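Spring progress report: the Skelton Street Towel Library
By Dima Zoubi, April
14 shares | 3 comments

We're one season into the grant and I have so much good news that I had to cut this down twice. For anyone on the Rutherford Fund board who is new since the fall, the towel library lends clean cloths, towels and bedding to families in temporary housing, and to the day centers that serve them. Everything comes back to us, gets washed, mended if it needs it, folded and sent out again.

What went out

We lent 3904 pieces between January and the end of March, to 162 households and four day centers. Hand towels are still the most wanted, but cleaning cloths have jumped up the list, mostly thanks to the move-in bundles we started in February. A bundle is two bath towels, two hand towels, a dish towel and four cleaning cloths, tied with cotton tape. People love them! One mother told Jana it was the first time she'd moved into a place and been able to wipe down the shelves before putting her kids' clothes on them.

Of the pieces lent, 2288 have already come back. The bundles are on a longer loan, so we expect that figure to climb a lot by June.

The laundry side

The second washer was installed in the first week of February and it has changed our mornings completely. We used to have bags waiting in the hallway until after lunch. Now the first load is in by 8:15 and the hallway is a hallway again (the fire inspector was pleased too). The dryer vent needed a longer run of duct than we budgeted for, which cost us $67 extra. I moved that over from the signage line.

We also stopped using fabric softener on anything meant for cleaning or drying. The cloths were coming out lovely and soft and then just pushing water around. Two washes without it and the difference was plain.

Folding and sorting

Jana Kettler has rewritten the folding guide and it's now one page. Bath towels in thirds the long way, then in half twice. Hand towels the same but one fold fewer. Cleaning cloths are folded in half, hem to hem, and stacked with the fold facing out so you can count a pile with your thumb. Anything with a hem coming loose goes straight in the mending basket, even if it's only a few stitches. 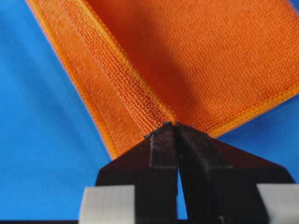

Color sorting is the other big change. Bright colors are for cleaning and pale colors are for skin, and that rule has gone down very well with the day centers, where cloths used to wander from the bathroom to the kitchen. We still get a few strays. Altitz House asked if they could have a color just for the dining room, and we're looking into green.

Mending has kept pace so far, though only just. Thick looped cloths are a pain to hem again because the presser foot catches, and Jana has been doing those by hand. A walking foot for the machine is on my list for next quarter and should come out of the existing equipment money.

Coming up

We start deliveries to the Flodico Road apartments in May, which adds a fifth stop to the van route. I'd like to use the unspent part of the training line for a Saturday mending class, open to borrowers as well as our own crew, and I'll send a separate note asking for approval. Receipts through the end of March are in the shared folder, and the washer warranty is filed with them.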